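Food Storage and Household Safety
Unit 4 handout: Cold storage before and after the refrigerator

Welcome back, everyone! Last week we finished with salting and smoking, so you already know how much work went into keeping one pig edible through the winter. Now we get to my favorite part of the course – the cold!

Snow pits and ice houses

People were packing snow into pits long before anyone could make ice. The trick is the ratio of surface to volume. A big heap melts slowly because most of it is shielded by the rest, and a thick layer of straw or sawdust slows it down further. Try the kitchen version before Wednesday: wrap one ice cube in a dish towel, leave another bare on a plate, and write down when each is gone. Then do it again with a fist-sized lump (freeze water in a coffee mug) and compare. The lump wins by a mile, and it's wonderful to watch.

From icebox to compressor

The household icebox was an insulated cabinet with a block of ice near the top. Cold air is denser than warm air, so it sank past the food, warmed up and rose again. Meltwater ran down a pipe into a pan, and somebody had to remember to empty it. The compressor did away with the iceman, but the insulated box, the shelves and the tight door all stayed. 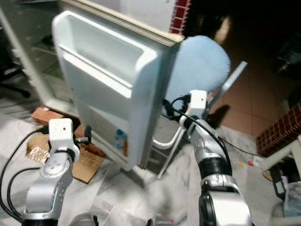
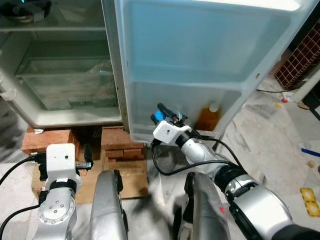 A refrigerator with its door open.

Where things go

The door is the warmest part of most refrigerators, and it swings out into room air every time you want a snack. Mustard and ketchup don't mind. Milk does much better on a shelf toward the back. Raw meat belongs low down, in a dish with a rim, so nothing can drip onto the salad. Keep the whole box at 40°F or below, and check with a thermometer – the numbers on the dial are only settings, and on many models a higher number means colder.

Humidity matters too. Leafy greens lose water fast and like a closed drawer. Apples give off ethylene, a gas that makes their neighbors ripen or yellow early, so keep them apart from the lettuce.

For next time

Read the Eder chapter on ice harvesting, especially the part on sawdust. Feven Feyisa will bring her notes on clay pot coolers, which work by evaporation and need no ice at all. Bring your ice cube times and the size of your mug. If you used something other than a dish towel (wool socks are great), put that down as well.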